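I used to think the dull part of robotics was the teaching. You sit down, take hold of the controls, and walk an arm through the same small errand until your shoulders ache. Then I spent a Friday doing it myself (41 tries before lunch, bless my poor wrists) and I came around completely.

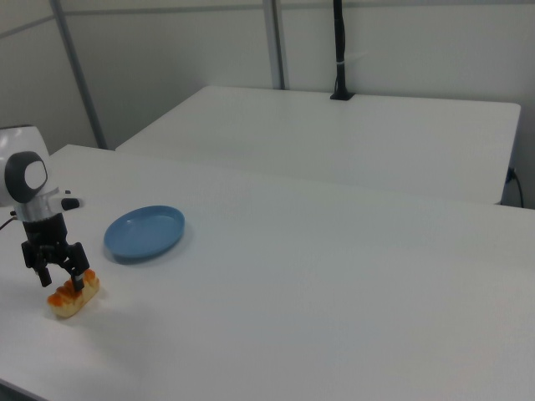
The gripper over the toy bread roll, with the blue plate still empty.

What won me over was how much of ourselves goes into it! I slow down near the table, I fuss over the angle, and all of that ends up in the recording. My friend Ezequiel Bañuelos would rather have 80 quick runs than 20 careful ones, and we have argued about it over a good deal of coffee. I'm still for the careful ones, and I'd want them from two people with different habits.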